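The Rulebook Comes to the Plate Table

On Monday I was handed a document with 58 rules in it and asked whether I'd "adopt it as is." The document is called the Prondolen Practice for Shared Manipulation Cells. I'd guess hardly anyone outside our corner of the trade has heard of it, and I can't say that's a great loss. It tells you how to set up a table, how to mark it, how to put two arms over it without having them meet in the middle, and how to write down what you did so that other people believe you.

I said I'd read it. I've now read it twice, once at the office and once next to the table. 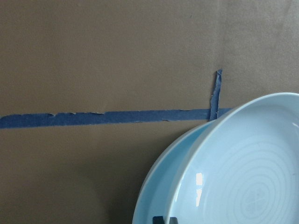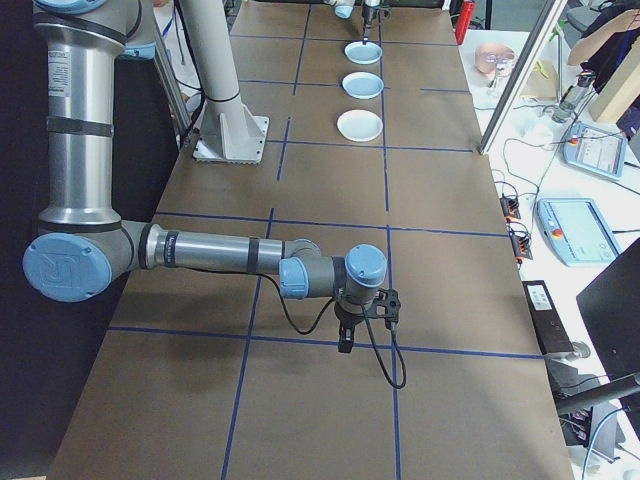 Same table in both, kraft paper and blue tape.

So, the rules. I should say where I'm coming from. I've worked with arms for 13 years, first at Riquelme, where we did packing lines, and now in a small lab where we mostly pick things up and put them down again. I like rules. I've written some. I've also watched good rules turn into stickers on a cabinet door, and I've sat through audits where the auditor looked at the sticker and never opened the cabinet. That makes me a hard person to sell a practice document to.

Let me start with the part I thought I'd hate, which was tape.

Prondolen spends 400 words on tape. It wants "a low-tack marking medium of a color contrasting with the work surface, applied in continuous lengths, inspected before each session and replaced when damaged." My first reaction was to roll my eyes. Tape is tape. You lay a grid so the person resetting the objects knows where the plate goes, and you get on with your day.

Then I went and looked at our tape, properly, at dish height. The edge of one strip is ragged, with little notches torn out of it. There's a crease in it. There's a short torn piece sticking up off it at an angle, crumpled, doing no good to anyone. I'd walked past that table all week and would have told you in good faith that the grid was fine.

Does it matter? This is where I part ways with the authors. They treat a torn strip as a safety finding, in the same list as a blocked emergency stop. Come on. A torn strip isn't going to hurt anybody. What it can do is mess with your results. If the grid line is how a person decides where the plate goes, then a line with a ragged edge is a line you can read in two ways. If a camera near the gripper sees that scrap of blue standing up, it's part of the picture the software gets, and next month, when somebody has tidied up, it won't be. That's a data quality problem and a perfectly good reason to replace the tape. Put it under data quality and I'd sign it today.

Mixing the two is my main complaint about the whole document. There are rules in there that keep your hands attached to your arms, and there are rules that keep your numbers clean, and they come in one long list with the same bold type and the same word, "shall." People have a limited supply of attention. If you spend it on tape, there's less of it left for the moment when two arms are over the same table and someone leans in to straighten a plate.

Which brings me to section four, on two arms sharing a surface. It's the best section, and it's a page and a half long. The tape got more love.

It asks for three things. The reach of each arm has to be written down as a zone, with the overlap marked. Only one arm may be inside the overlap at a time, and that has to be enforced in software and not by agreement. And the stop on either pendant has to stop both arms. I have no quarrel with any of that. I'd go further on the last one. I have worked in places, plural, where each pendant stopped its own arm and everyone just knew that. Everyone knew it until a new person came in and hit the nearer button while watching the farther robot.

What the section doesn't say is where the pendants should live. It says "within reach of the operator." Whose reach? Sitting or standing? Ours lie on the bench beside the table, one nearer and one farther, both flat, and I've been perfectly comfortable with that for as long as I've been here. After reading the section I tried something. I stood at the far end of the table, eyes on the plates, and had a colleague shout "stop" when I wasn't expecting it. I reached for where I thought the red button was and put my palm on bare bench. Twice. I got it on the third go, and by then I was cheating.

So there's a rule I'd write: practice the stop from every place a person is likely to stand, at the start of the week, without looking. It costs a minute. It isn't in the 58.

Next, bench clutter. The document says the area next to a cell "shall be free of items not required for the task." I have never seen a working bench that meets this. Not at Riquelme, not here, and not in the promotional photos from Trastex, who sell fixtures for this sort of cell and helped write the thing. Benches collect stuff. Ours has a mannequin head on it. There are cables hanging off the corner. If you write a rule that every real bench breaks on day one, you're teaching people that the rulebook is a wish list, and they'll carry that lesson over to the rules you meant.

I'd replace it with something smaller that can be checked by looking. Nothing on top of a pendant. Nothing between a person and a pendant. No loose cable where a foot goes or where an arm sweeps. That last part is one I care about a great deal, by the way. A gripper cable that loops down toward the table is normal, you need slack for the wrist to turn, but the slack wants checking at the ends of the motion and not only in the resting pose. The document gives cables one line: "Cables shall be managed." Managed! I manage my expectations. I'd like my cables measured.

Then there's the matter of the objects. Prondolen has a list of approved ones, supplied by (guess who) Trastex, in a foam case. Plastic plates, plastic cups, a plastic block with rounded corners. The reasoning is that everyone who uses the same objects can compare results. Fine, up to a point. But I have strong feelings about plates. A glossy ceramic dish with a light on it has a white glare spot that slides around as you move, and a proper rim, and faint rings running around the inside, and all of it gives a vision system more trouble than matte plastic ever will. People at home own glazed dishes. If the practice nudges every lab toward the foam case, we'll all get very good at the foam case. I've seen this before with a bin-picking benchmark whose name I'll leave out, where scores went up every year and the bins in actual warehouses stayed as miserable as ever.

To be fair, the text says "approved or equivalent." To be less fair, it then defines "equivalent" so tightly that only something out of the same mold would pass.

Now the numbers, which is where I lost my temper a little. There's a rule that says a cell is considered "qualified" if 70 percent of trials in a session succeed. I read that sentence to the room and got silence, then a laugh. Qualified for what? If I'm checking that the zones work and the stop works, seventy is a horrible number. I want all of them, every time, and one miss means we go home and think. If I'm testing a new way to grasp a rim at a steep angle, seventy might be wonderful, or it might be worse than what we had last June. A single threshold that covers both tells you nothing about either. I asked where it came from. The answer, by email, was that it "reflects the consensus of contributors." I've been in rooms like that. It means two people wanted different numbers and lunch was coming.

The logging rules are better. Write down the layout before you start. Write down every change to the layout as it happens, not at the end of the day. If a person touches an object during a trial, the trial gets flagged, even if the touch was tiny and the outcome was clearly going to be the same. I agree with all of it and I've broken all of it, usually late in the afternoon, when the plate is a finger's width off its cell and it seems petty to stop and write a note. It's exactly then that you need the rule, I suppose. I've started keeping the log sheet on a clipboard that hangs from the table, and I'll see how long I last.

One more, a small one. The document wants a printed copy of itself displayed at every cell. All of it. I held it up against the extrusion post to see how that would go, and you'd need a second post. Someone at Bunisard, the outfit that's pushing our whole building to sign up, suggested a QR code instead. I said I'd rather have six lines in large type that a visitor could read while standing there with their hands in their pockets. We haven't settled that. They've asked me to send the six lines, and I've got four:

Both stops stop both arms. Know where they are.
One arm in the overlap at a time.
Hands stay off the table while either arm has power to move.
If you changed something, write it down now.

I keep wanting to put the tape in as number five, after all that.

My reply to the "adopt as is" question went out yesterday evening, and it was no. I offered to adopt section four in full, plus the logging rules, and to come back to the rest once the safety items have been pulled out into a list of their own. I also attached my notes on the pendant business. So far I've had an automatic receipt and a link to a feedback form with a box too short for my comments.

Tomorrow I'm redoing the grid. I've got a fresh roll.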